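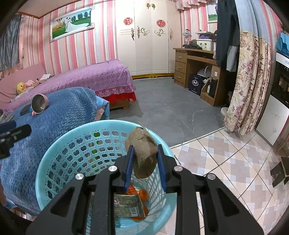 Minutes of the Allotment Water Supply Meeting, Badine Site

Held in the Bremance Room, Saturday, 10.30 am

Present: Noemí Beltrán (chair), Karthikeyan Salian, Zuweira Addo, Doina Babić (minutes)
Apologies: Jeptoo Mrema

1. Minutes of the last meeting
Agreed with one correction: item 4, "north standpipe" to read "north-east standpipe".

2. Meter readings
KS reported consumption of 3,511 litres for the period, against an allowance of 3,000. The overnight reading at the lower trough showed flow with all taps closed. A leak between the stop valve and the trough is suspected. KS to isolate the branch and take a second reading.

3. Storage tank
Two quotations received. Clundetti: 600 litre tank, delivery included, base excluded. Bondarchuk: same capacity, base included, eight weeks' lead time. ZA asked whether either price covered the overflow fitting. Neither states this. Deferred.

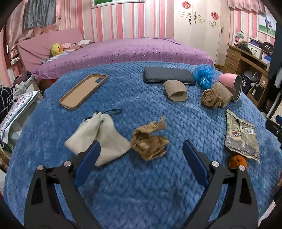
DB noted that the existing base is not level and would need relaying under either quotation. ZA to measure the fall across the slab and send the figure to both firms.

4. Hosepipes
Unattended hoses remain prohibited. Proposal to allow a timer on plots 9 to 14 was not seconded.

5. Charges
Annual water charge held at its present rate. Spend of up to 125 pounds approved for pipe and fittings, to be drawn on by KS.

6. Any other business
Padlock on the valve cover is stiff. NB to replace.

Next meeting: August, date to be confirmed once JM is available.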